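## 4. What people did with the twisted pieces

By the time we got to the second round of home visits I had more or less stopped thinking of the Commont set as a test of anything. On paper it was a way of finding out how people talk about shapes they have no ready word for. In practice it was me and Howard Whiteley at somebody's dining table, drinking their tea, while they turned a lump of pale grey-white stuff over and over and told us it looked like a tooth.

I want to spend this section on the twisted prisms, partly because they produced the longest descriptions and partly because I like them best. The rest of the set (the plain blocks, the wedges, the two rounded pieces that everyone called eggs) is covered in Section 3 and I won't go back over it, except to say that people got through those quickly and politely and then reached for the odd ones.

We recorded 296 descriptions in all, and 120 of them were of twisted pieces. That's lopsided, I know. We never told anyone which piece to pick up or how long to spend on it, and if somebody wanted to describe the same prism again after lunch we let them. Imogen Pilkington, who did most of the transcribing, argued early on that we should cap the number of turns. She was probably right, but I'm glad we didn't, as the second and third goes at a piece were often where the good material was.

### 4.1 Finding a top

The first thing nearly everyone did was decide which way up the piece went. This sounds trivial until you watch somebody do it. A plain block has a top because you put it down and there it is. With a twisted prism you have to make a case for one, and people did make a case, out loud, sometimes to us and sometimes to whoever else was in the kitchen.

Most of them settled it by looking for the wider end. A fair few went the other way and treated the narrow end as the top, usually because they'd already decided the thing was a spire or a carrot. (A carrot, of course, has its pointy end at the bottom, and one woman in Bainbridge changed her mind halfway through her sentence when she realised this. I've left her pause in the transcript.)

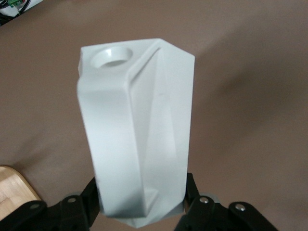

**Figure 2.** A twisted prism from the Commont set, narrow end down.

The hole was the other great decider. We hadn't planned for it to matter nearly as much as it did, and in the first draft of the coding scheme it didn't even have its own heading. But once a person had found the hole, they talked about everything else in relation to it: the ridge was "the bit that goes away from the hole", and a face was on the hole side or the other side. In Figure 2 you can see why it's so handy. The flat end is an uneven polygon that doesn't give you much to hang on to, and the round recess sits well off to one side of it, so it works a bit like the mark on a compass. Take it away and I suspect people would have been at it for twice as long.

What they thought the hole was *for* is a different matter. Candle, pen, flower, dowel, a place for a finger. I coded these separately from the shape words because they behaved differently. Shape words got revised all the time, but once somebody had said "candle" it stayed a candle until we packed up, and every other feature was bent to fit. One man described the long slanting edges as the wax running down, and he was so pleased with that one that he rang his daughter.

### 4.2 Words for the twist

I had expected "twisted" to turn up everywhere. It did turn up, but later than I'd guessed, and plenty of people got through a whole description without it. They tended to start with the faces and say that they were crooked, or leaning, or "not square to each other", and then work their way around until the faces ran out. Only then did they try to say something about the piece as a whole.

The verbs people used were nearly all about hands. Wrung, like a dishcloth. Turned. Given a tweak. Screwed, with an apology to Howard. I find this interesting as the surfaces themselves are perfectly smooth and flat and look nothing like cloth, and there's no sign of a hand anywhere on them. People seemed to be describing how they'd make one if they had to, starting from a straight prism and doing something to it. A smaller group did the reverse and described the edges as travelling – the line "comes down and goes round", it "heads off to the left", it "ends up underneath". Those speakers hardly ever used a making verb in the same description. We looked for overlap and found it in 2 cases, both from the same household in Temer, where I think a brother was listening to his sister.

Colour was mentioned far less than I would have liked. The pieces are one colour all over and we'd assumed that would take it off the table, but several people described one face as the light one and another as the dark one, and then got annoyed when they turned the piece and the names stopped working. It's a fair complaint. Light falling across facets does give you something that looks like a label, and you only find out it isn't one when you move. After the December visits we asked people to sit with their backs to the window, which helped a little, though in the Clornel flats there was a window on both sides and we gave up.

### 4.3 A note on length

Descriptions of the twisted pieces ran to up to 350 words, and the long ones are not simply more careful versions of the short ones. They're full of restarts. Somebody picks a top, gets three faces in, loses count, and begins again from the hole. In the tables these restarts are marked with an R and counted once each, even where the speaker went straight back to the same face.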